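Laundry and Linen Area Checklist, with Comments
Jituteck House, ground floor
Cycle: August

Scope
This checklist covers the place where used clothing is collected and sorted, the baskets, the seating beside it, the floor, and the panels that divide it from the rest of the room. Washers and dryers are on their own sheet. Mark each line OK, Attention, or Not Applicable. Comments from this cycle are printed under the items and stay on the sheet until the next one is done.

Section A. Floor and walkway

A1. Floor dry, no detergent or softener residue. OK.
Comment: Checked on foot at 9 a.m. before sorting started. Residue is hard to see on gray, so test with a dry paper towel.

A2. Nothing stored on the floor except baskets in use. OK.

A3. Feet and supports of the wall panels do not stick out into the walkway. Attention.
Comment: There are metal supports low down at the panel posts. They are fixed and cannot be moved, so the walking line has to be kept clear of them. Tape the floor in front of each one. The Tareck floor tape in the supply closet holds well. The cheaper roll lifted within a week.

A4. Cords kept out of the walking line. OK.

Section B. Sorting

B1. Colors kept apart from whites before washing. Attention.
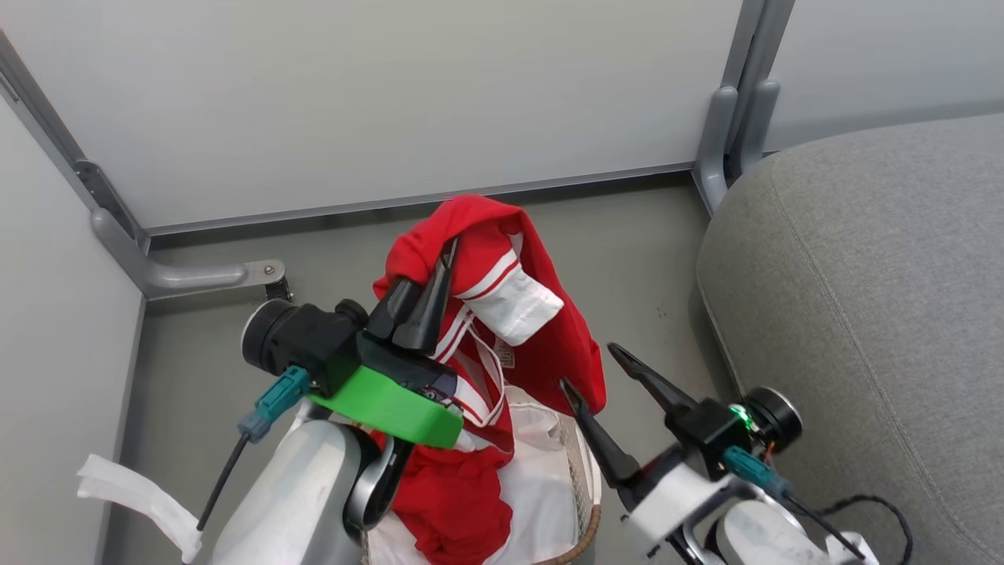 Mixed loads are the most common reason we end up rewashing, and last cycle's sheet had the same remark. Strong reds are the worst for it. A red piece with white trim over a white item in the same basket is the combination to catch at this point, before anything goes in the machine. Take the red piece out first and read the label sewn inside. If the label says to wash separately, do that every time, including when the piece has been washed before. White trim can pick up dye from its own garment, so do not leave these pieces sitting damp. Repeat finding, carried to next cycle.

B2. Pockets emptied and zippers closed. OK.
Comment: 3 coins and a bus pass in the tray this cycle. The tray was emptied and the pass was returned.

B3. Pieces lifted out one at a time and not tipped out. OK.
Comment: Tipping is faster but small items end up under the seating. Lift, shake once over the basket, sort.

B4. Stains treated before washing. OK.
Comment: The Hurkora stain bar is down to a sliver. The replacement is on the supply list.

B5. Care labels readable. OK.
Comment: Where a label has washed out, treat the piece as cold wash, no dryer.

Section C. Baskets

C1. Rims free of splinters, sharp ends, and loose strands. OK.
Comment: Run a hand around the whole rim, wearing a thin glove. A loose strand will pull a knit.

C2. Handles sound on both sides. OK.
Comment: Look for cracks at the corners of the handle openings. A basket with a crack is taken out of use the same day. Do not tape it.

C3. Liner in place and free of tears. OK.
Comment: The liner should sit flat against the bottom. If it is bunched up on one side, small socks get behind it. We are on the second box of 100 and no tears were found this cycle.

C4. Baskets not filled past the rim. OK.

C5. Empty baskets wiped inside once per cycle. Attention.
Comment: Done for most. Openwork sides hold lint and need a soft brush first, then a damp cloth.
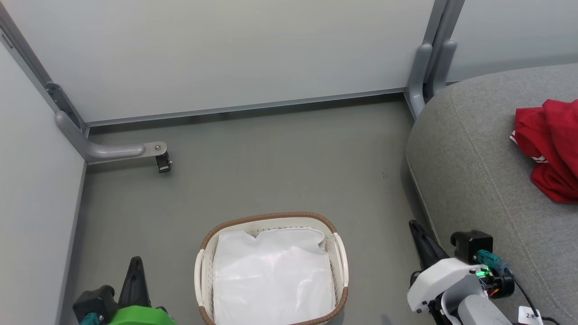

Let them air out before putting a new liner in. A liner put in too early traps moisture and the basket smells by the next morning. An hour is enough with the door open. The brush is kept on the hook with the dustpan.

Section D. Seating next to the sorting place

D1. Upholstery clean, no dye marks. OK.
Comment: Clothing should not be left on the cushions, clean or used. Dark and red items can leave color on light upholstery if they are damp. Move them to a basket or the folding table.

D2. Seams closed, no stuffing visible. OK.

D3. Nothing lost behind or under the cushions. OK.
Comment: Cushions felt along the back and sides. One sock.

Section E. Panels and posts

E1. Panels steady when pushed lightly at shoulder height. OK.

E2. Bolts and brackets tight. OK.
Comment: Hand check only. If anything turns by hand, report it and do not tighten it yourself. The fittings are Cárdenas pattern and take a different wrench from the one in our drawer.

E3. Panel faces wiped. OK.

Section F. Supplies

F1. Detergent above the line on the container. OK.
F2. Measuring cup present, 500 ml mark readable. OK.
F3. Gloves, two sizes. Attention.
Comment: Large only. Small to be ordered.

Open items from this cycle
A3, floor tape at the panel supports.
B1, reds and whites in one basket.
C5, remaining baskets to brush and wipe.
F3, small gloves.

File this sheet under form 173 in the binder by the linen closet. The previous sheet can be removed once its open items have been copied over.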